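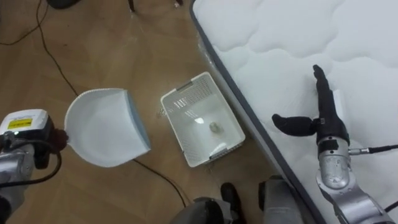 A robot arm with a dustpan over the bedroom floor at Skusari.

Hongmei Ding has 175 tidying runs to record in June, and she steers the robot through every one by remote control. The hard part is the wrist. Tilt the dustpan too early and the trash slides off before it gets to the basket. New operators at Skusari practice for nine days before their runs are saved. 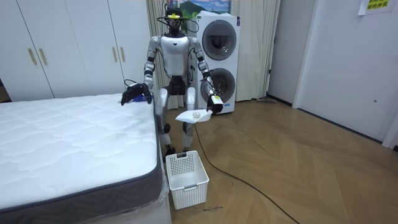 Why not just program the moves?
Trash never lands in the same place twice, so the robot has to learn from many different runs by a person.

Ding throws out any run where she hesitates for more than three seconds. The robot would learn to wait there too.

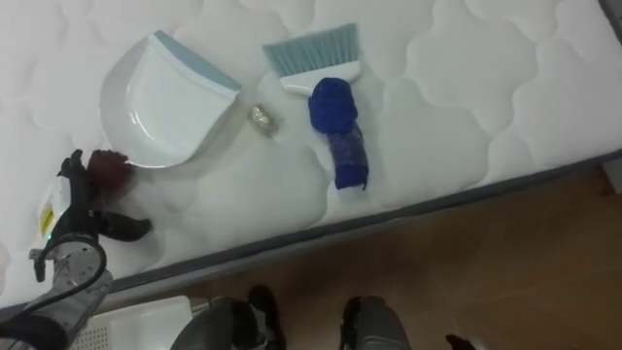 She also changes her starting point between runs, and she takes a break after every 13. Her hands get slow after that.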